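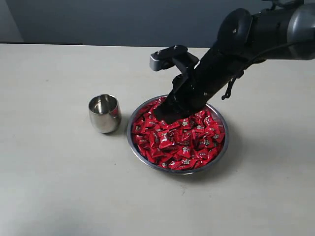

Figure 4. Arm at the bowl of wrapped candies, with the steel cup to the left.

4.1 Cost of the picking cell

The plan for the Skurkivholm packing room allowed for one arm, one gripper and one spare set of fingers. Bids came from Kanix and Grewal. Kanix was lower on the arm, but its price left out the bracket, the cabling and two days of setup. With those added, the gap closed to 154 dollars, and we compared the bids on repair terms instead.

Fingers were the hardest line to budget. Wide flat tips can push into a full pile of candies, but they take up room when the target is a narrow round opening. We priced a second, slimmer set at 31 dollars per finger and held the purchase until the July review. A wrist camera was kept in the first order – the view past the fingertips is the one operators asked for when placing or taking a single wrapped piece.

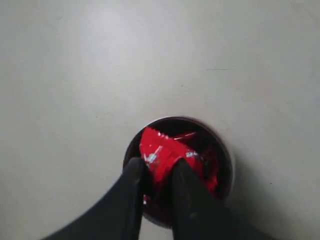
4.2 Spares and replacement

We set the finger replacement interval at 2000 picks for planning purposes. This is a budget figure and should be checked against wear records after the first season. Fingers are bought in pairs, so a scuffed one is retired along with its partner. Awasthi's earlier cost sheet put cables under repairs. We moved them to consumables, and this made the monthly totals easier to compare between bids.

Related articles
Leasing or buying a small arm: the Istudel packing line
Urmila Awasthi: A cost sheet for single-arm cells
Gripper fingers as a consumable
Setup days in supplier bids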